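Eder Bench Layouts: Gallery

Sorting bench, October revision
Compiled by Domenica Aebischer, Clornemier

The Eder layout is used for small connector parts that arrive mixed and leave by type. Each bench has a fixed center tray and outer bins that can be swapped during a shift. Dimensions and part numbers are in the Pakness binder. Notes on this page cover placement only.

General notes

Bins are set in mirrored pairs. Left and right positions carry the same part families, so a bin can move straight across the table without relabeling.

Center trays are limited to 7 parts per load. Larger loads slow down the check at the end of the cycle.

Full bins go to Soletetti for counting. A standard lot is 2,000 pieces, split over two deliveries if the bins are heavy.

Bench tops are wiped down every 90 minutes. Tray liners are replaced at the same time, or sooner if marked.

Gallery

1. Main bench, center tray loaded
Four yellow plastic bins, two per side, with the stainless steel tray between them. The tray has a white sheet in the bottom and holds three items, including a small brass-colored connector part on a thin black wire. Scuffs on the floor of the lower right bin are surface wear and do not call for replacement.
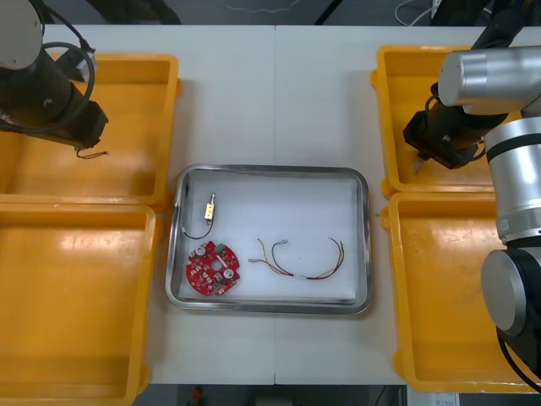 2. Storage rack, spare bins
No picture on file for this revision. Spares are nested by size, shallow trays on top. Minimum stock is 30 bins.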